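Teaching by hand at the Vallby open day

2025-08-30

The Vallby open day promised "the end of robot programming." I went to find out who still does the work.

The engineer running the Clenwood demonstration agreed to talk between groups, on the condition that I leave names out. The pitch is simple enough. A person does a job by hand with a gripper tool, the recordings go into a model called Cardoso, and a robot arm is supposed to pick up the habit.

I asked how many recordings it takes to learn one job.

"For the bench tasks we plan on 200," the engineer said. "For anything fussy, 1000. Then you look at what you got and you probably record more."

That is a lot of human labor for a machine sold as saving it. The engineer didn't argue. "Somebody puts the hours in up front. We think it pays back. I can't show you a customer where it has."

The brochure says Cardoso "adapts to any workshop." When I read the line out loud I got a long sigh. "I didn't write that. It adapts to the workshops it has seen. Change the bench, change the lighting, and I'd want to test it again before I let you stand next to it."

Visitors could try the hand tool themselves. I had three turns and was told my wrist moved too fast on all of them. Nekano, the shop that lent the woodworking area, has staff who record between regular orders, and one of them told me it was dull but easier on the back than sanding. 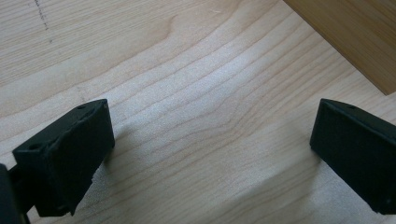

The hand-held gripper with its fingers open over pale wood at the woodworking bench.

I asked when an arm would be doing this without a person holding anything. "We have a trial set for October," the engineer said. "One job, three shifts."

And if it fails?

"Then we record more."

The next group was already lining up, so I gave back my visitor badge and took a brochure for the price list. It doesn't have one.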